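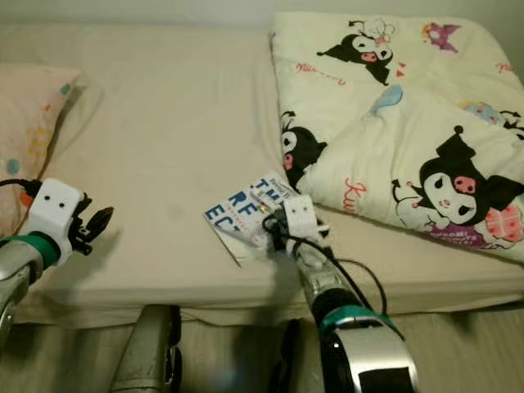 Dois braços junto à cama, um deles com um livrinho de capa branca na garra.

Tempo de leitura: 2 minutos

Na Skirine, as regras para robôs que trabalham em quartos cabem em duas folhas. A responsável pelos procedimentos, que pediu para não ser identificada, diz que a primeira versão tinha bem mais. "Ninguém lia até o fim. Cortamos tudo o que o operador não conseguia verificar antes de ligar os braços."

O que ficou é prático. O alcance dos dois braços é conferido com as garras abertas e vazias, e só depois se põe um objeto na cama. Os cabos precisam de folga para a volta completa do punho. "Cabo esticado é a falha mais comum nas nossas fichas", conta. São 2257 fichas desde janeiro, e 677 delas registram alguma parada.

Roupa de cama tem um capítulo próprio. Um edredom dobrado muda de forma quando se encosta nele, e a estampa às vezes confunde a separação entre o tecido e o que está em cima. A regra manda usar peças comuns, com desenho e tudo. "Se eu testo só com lençol liso, aprovo uma máquina para um quarto que não existe", diz ela.

Para papel, o procedimento pede pega firme e subida lenta, sem arrastar a capa no lençol. Revistas e livretos voltam para a caixa quando a lombada cede.

O ponto mais discutido com a Grerkorard, parceira no projeto Stondum, foi a presença de pessoas. A parceira aceitava alguém sentado na cama durante o movimento. A Skirine não aceita – a cama fica livre de gente até os braços recolherem. Prevaleceu a regra mais dura, também adotada no laboratório Sánchez.

Ela ainda quer mudar a revisão das garras, hoje feita a cada 3000 ciclos. Prefere um prazo menor para quem manipula tecido, por causa dos fiapos. A proposta está com a oficina.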